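Research > Papers > Domestic Interiors > Section 3

3. Seating, cushion placement and the resting state of the living room

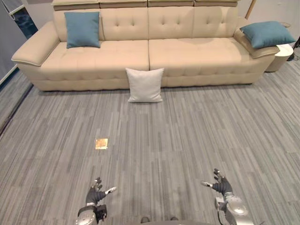 Figure 2. Beige sofa with three throw cushions: one on the left seat, one on the right armrest, one on the floor against the seat base.

3.1 Setting and terms

The second part of the study deals with loose cushions on fixed seating. In the household interviews, throw cushions were named more often than any other item when people were asked what they straighten before a visitor arrives. They were also the item on which members of the same household most often disagreed. A cushion that one person called "put away" was, for another, still waiting to be dealt with.

We use the term resting state for the arrangement that a household treats as needing no further work. The term follows Maruyama's earlier coding notes, in which a room is at rest when a person who lives there would walk through it without touching anything. Resting state is a judgement made by residents. It was recorded separately from the position of each object, and coders who assigned positions did not see the residents' answers.

Positions were coded against the parts of the seat. For a sofa these are the seat cushion, the backrest, the headrest, the armrest and the base. The floor in front of the base was added as a further position after the pilot work at Wakeseck, where cushions leaning against the seat front could not be placed under any existing heading. Orientation was coded as upright, flat or tilted. Colour was noted only where it helped to tell one cushion from another.

3.2 Worked case

The sofa in Figure 2 covers most of the positions in the scheme and was used to train coders. It is a long, low piece with two seat cushions that meet near the middle, a button-tufted backrest and four headrest sections along the top. The first teal-blue cushion is coded as left seat, upright, with backrest contact. The second is coded as right armrest, tilted; one corner reaches past the outer edge of the arm. The light grey cushion is coded as floor, with base contact, and sits in line with the seam between the two seats.

Two points in the case needed a ruling. The first was the armrest cushion. Hattori proposed that any cushion reaching past the outline of the furniture be given a separate overhang code, and this was adopted for all later rooms. The second was the floor cushion. Under the pilot rules a cushion touching the sofa counted as being on the sofa, whichever part it touched. We dropped this rule. Contact with the base carries no weight, and residents did not speak of such cushions as being on the furniture.

The upholstered base also affects the coding. Where a sofa stands on legs, a cushion on the floor may slide partly beneath it and must be coded for depth. A plinth that sits directly on the carpet closes off that space, so the depth field is left blank. The same applies to the Nidwood and Skonik pieces listed in the appendix, both of which have closed bases.

3.3 Agreement between coders

Two coders worked through the full set of 700 rooms independently. Seat and floor positions gave little trouble. Most disagreements concerned the armrest, chiefly where the arm was wide and sloping and a cushion lay partly against the backrest as well. In those cases the coders were asked to choose the surface carrying most of the weight — a judgement that remains difficult from a single view. In 23 rooms no choice could be agreed on and the position was entered as unresolved.

Orientation was less settled than position. Soft cushions slump, and the line between upright and tilted depends on how far a coder is willing to follow a sagging edge. The revised manual takes the bottom edge as the reference. If that edge lies along the supporting surface, the cushion is upright, however much the top has dropped.

3.4 Limits

The scheme records where a cushion is and leaves open how it came to be there. A cushion on the floor may have been dropped, set down to clear a seat, or kept there for sitting on. These cases cannot be separated by position alone, and we made no attempt to do so. Residents' accounts are taken up in Section 4, together with the Matsuda interviews, in which several households described a floor cushion as part of the room at rest.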